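ok pipette tip thread bc I have been restocking all morning and I have opinions. numbered so I don't lose my place

1/
Tip boxes. The most boring object in the lab until you're out of them. Then it's the only thing anyone talks about. We ran out in May, on a plate day, never again

2/
Started the count at 7 am. Coffee in the hallway, not on the bench, yes I'm looking at you, night shift

Shelf list said 2,000 loose tips in the refill bags. Shelf had 1,561. So somebody is taking tips and not writing it down. Classic

3/
Not mad. Ok a little mad. There is a pen ON A STRING next to the list

4/
Things I check before a box goes back in rotation:
lid closes all the way
rack sits flat, no rocking
no tips leaning
no cracks at the corners
label on the lid AND on the base, because lids wander

5/
Lids wandering is its own thread. I have a drawer of lids that fit nothing. Pretty sure there's one in there from before we moved into the Rivimia building

6/
Refilling by hand: glove up, fresh pair, pour a few onto the clean tray, wide end up, start at the back row and come toward you. If you start at the front your wrist knocks every one you just did. Took me an embarassing amount of time to figure that out

7/
Someone asked why not just buy prefilled. We do, for the sterile stuff! The refills are for the water and dye work, practice plates, all that. Throwing out a perfectly good box every time feels bad and the closet fills up fast

8/
Closet update: it filled up anyway

9/
Haltance order came in short 3 cases btw. Emailed. Got the auto reply. Emailed again with a subject line in caps, sorry to whoever opens that

10/
Switched the small volume ones to Birnovon on a trial. Fit is fine on the old pipettes, a bit snug on the new ones, you feel it when you eject. Thumb is tired. Will report back after another week

11/
Seating test for the snug ones, takes a minute: pick up a tip, hold it pointing straight down, draw up 100 microliters of water, wait, look for a drip. Drip = bad seal. Press on again firmly, don't hammer it. Please stop hammering it. I can hear it from the office

12/
Rack color. I will die on this hill. Pick a color per volume and keep to it on your bench. It doesn't matter what the supplier uses, different suppliers do different things, just write your own key and tape it up where you can see it. Ours is on the side of the fridge under the takeout menu

13/
Also move the tape key when you move the fridge. Ask me how I know

14/
Ok bench layout. Tip boxes go out on the table with room between them so you're not reaching over one to get to the other. Green rack on the left, wide ends up, open and ready to go

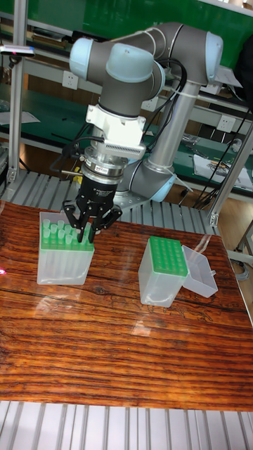
15/
Half used boxes. Finish one before you open the next!! I found so many with a single row gone. Consolidated the dye work ones into full racks and got a whole shelf back

(dye work ones only. sterile boxes that got left open go in the practice pile, no debate)

16/
If you take tips, take them in order, left to right, row by row. Random holes all over the rack make it impossible to tell at a glance what's left, and the multichannel people will come find you

17/
Q from a DM: can you wash and reuse? For our stuff no. Not worth it, you never get the insides properly dry and then your small volumes are garbage. Your lab may vary, ask whoever runs it

18/
Empty boxes: rinse, dry upside down, stack by the door. They make great drawer organizers. I have one full of binder clips and one full of dead batteries I keep meaning to drop off

19/
Still to do today: relabel the top shelf, fix the list, chase the missing cases, buy a second pen on a string

20/
Also wiping down the table before lunch, teh sticky patch by the sink end is back. Going in with the good spray. More later if the cases turn up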